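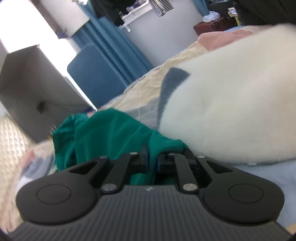

Laundry on the bed, next stop the rail.

Home Shop Bedroom Drying Delivery Contact

Drindex ceiling drying rack
Item 3571
$248, ceiling fixings included

Metal rack for bedrooms where floor space is already spoken for. Goes up on the ceiling, clothes hang on normal hangers, floor stays free for walking on. Put it near a window if you have the choice — daylight and a bit of air do most of the work.

Length 80 inches. Comes in 2 cartons, check both before you start drilling. Fixings are for solid ceilings, if yours is drywall find the joists first or ask us. Hangers not included.

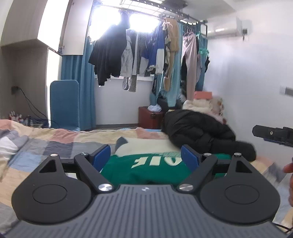

A coat, a striped garment and pale pants up on the rack by the window, more on the bed below.

Good for shirts, hoodies, pants, fleece. Heavy coats too but spread them along the rail, dont bunch them all at one end. Spin everything well first. Puffer jackets want shaking out a few times while they dry or the filling clumps. Quilts and big blankets — no, get the Abdelaziz floor airer for those.

Wipe the rail with a damp cloth before first use, theres sometimes a little dust from packing. Check the ceiling screws again after a month.

Delivery from the Drurkirach warehouse, pickup from the Dusidgate store most afternoons. Shorter version back in stock in Febuary, same fixings.

Questions about ceilings or spare parts, ask for Asmaa Chraibi at the Dusidgate counter. Have the item number handy.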